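3.2 Surface figure and visual grading

Grain figure was assessed on the top face of each panel before any mechanical testing. The procedure follows the one used in our earlier work on table tops, with two changes: the panels were graded under diffuse light only, and mixed figure was recorded as a class of its own. In the earlier work a panel with both straight and arched grain was assigned to whichever type covered the larger area. This hid a good deal of variation within the straight class and made the later comparison with surface roughness hard to interpret.

The set contained 117 panels, all pale in tone and finished by the supplier, Prorkus, to the same sanding schedule. Panels were stored flat in the conditioning room for 17 days and then graded by two readers working separately. Neither reader had access to the cutting records. A panel was classed as straight if the grain lines ran without closed or nested curves over the whole face, as arched if nested curves crossed the center line, and as mixed if nested curves were present but stayed to one side of it. Knots, stains and filler were noted on a separate sheet and did not affect the class.

Figure 4 gives a close view of a light-colored surface in which the two kinds of grain meet. The upper half is mostly straight and streaky, with thin tan lines between paler bands. Nested loops occur at the left, and a slightly darker, warmer patch lies toward the bottom where the lines curve and bunch together. 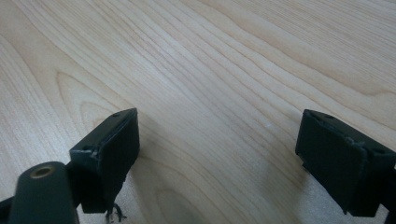 Figure 4. Straight and arched grain on a light-colored wooden surface. The straight lines run diagonally from lower left to upper right.

3.3 Agreement between readers

The readers assigned the same class to all but 13 panels. Every disagreement was between straight and mixed; no panel was called arched by one reader and straight by the other. Most of the disputed panels had a single shallow curve close to one edge, which one reader took as the start of a nested figure and the other as a local deviation of the straight grain. These panels were re-examined by both readers together, and the class agreed at that session was used in the analysis.

Darker patches were a second source of doubt. Where grain lines bunch, the surface tends to look warmer in tone, and under directional light such a patch can be mistaken for a stain. Rotating the panel a quarter turn was enough to settle the matter in nearly all cases. We recommend that the rotation be made a fixed step in the procedure and carried out before the defect sheet is filled in.

The classes describe the visible face only. A panel classed as straight may show arched figure on its reverse, and no attempt was made to infer the position of the cut within the log. For the roughness measurements in Section 3.4, the stylus path was laid across the grain in the straight area of each panel, and a second path was added through the curved area on the mixed panels. The Ngubane index was calculated separately for each path.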